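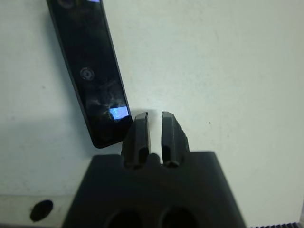
Stiltarel fingers, standard pair, phone face up on the bench

From: Brahim Kabbaj
To: gripper-users list
Subject: Re: Stiltarel gripper kit, worth the money?
January 2020

Samah Ait Brahim wrote:
> We are looking at the Stiltarel kit for picking up small
> electronics. Dranivach quotes 600 for the gripper with the wrist
> camera mount, fingers extra. Has anyone run it on flat, glossy
> parts? Our worry is the camera view more than the grip.

Samah,

We have had the kit on loan from Dranivach since July. The view is usable. The base block takes up the lower middle of the picture at all times and can't be tilted out of the way, but both fingertips stay visible against a pale surface. Glossy black glass gives reflections, so try your own lamps before you order.

The mount comes with four screws. Two of ours were too short and Dranivach replaced them free of charge. The printed manual gives the wrong torque for these – use the figure in the PDF.

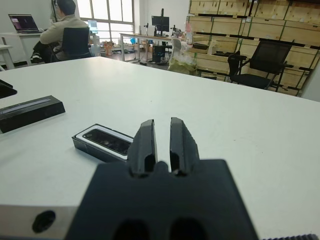

Brahim Kabbaj

With the arm set lower and the wrist tipped up, the camera takes in most of the room beyond the table, window included. Daylight then drives the exposure, so fix it by hand in the driver. Automatic exposure is on by default and the setting is lost at each restart.

Grip: the bevelled tips are meant for getting under thin edges. For a phone lying flat I would still ask for the Munteanu pads, sold separately. Wael Alaoui has run a set for 2,000 cycles and may post his wear notes if you ask him.

I have not tried the Storner adaptor, so can't comment on that.

Brahim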